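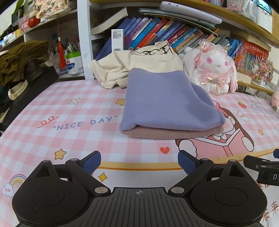 Laundry and Bedroom Helper, Part-Time

Kahraman Home Help, Ternadville
Posted April 9, 2018

Kahraman Home Help looks after laundry, beds and closets for families in Ternadville and the Horkell neighborhood. We have two part-time openings for people who can fold well and leave a child's bedroom in good order. The work is done in clients' homes while the family is out or busy elsewhere in the house.

The job

You will sort clean clothes, fold them and put them away. Most of our bookings are for children's rooms, so expect a lot of small knitwear, T-shirts, pajamas and printed bedding. Folding is usually done on the bed. Sweaters and other knits are folded and stacked, never hung, and a stack should be low enough to carry to the drawer in one trip. A crumpled T-shirt gets smoothed by hand and folded again. We do not iron unless the client has booked it.

Other regular duties:

Change sheets and pillowcases and make the bed
Straighten books on shelves, spines facing out
Move soft toys off the bed before folding and put them back after
Match socks and set aside singles in the bag provided
Report missing buttons, pulled threads and stains on the visit sheet

Children often have a fixed place for a plush bunny or a favorite book. Put things back where you found them. If there are boxes or school papers on a shelf, leave them there, even if they look like trash. Many of our families keep books in Chinese or other languages. You do not need to read them, but do not change the order of a set.

We do not do floors, bathrooms or kitchens. Those are handled by a separate crew and clients book them separately.

Hours and pay

Shifts are mornings, up to 20 hours a week. You choose your days when you start and can change them at the end of each month. Pay is hourly and is discussed at the interview. Travel time between two homes on the same shift is paid. There is a $200 bonus after your first three months. We are closed for the last week of December.

What we ask for

You should be at least 18 and able to stand and bend for most of a shift. Some beds are against a wall or a bookcase and have to be made from one side. You need to be comfortable handling other people's clothing and following written instructions from the family. Experience in a laundry, hotel, clothing store or daycare is useful, but we will train someone who has none. We run a background check on all new staff and pay for it ourselves.

A car is not required for homes in Ternadville. For Horkell you will need one, or be willing to take the 2 bus and walk from the last stop.

Training

New staff do two paid training shifts with an experienced helper. The first covers knits, T-shirts and fitted sheets. The second is a regular booking in a client's home. We use the Vuvgate folding chart, and you will get a copy to keep.

How to apply

Send a short letter with your phone number, the mornings you are free and any related work you have done to:

Kahraman Home Help
Box 2947
Ternadville

You may also drop it off at the front desk of our office, 1000 Horkell Road. A resume is fine but not needed. Please include two references who are not relatives. We call everyone who applies, and interviews include a short folding task with a sweater, a T-shirt and a fitted sheet.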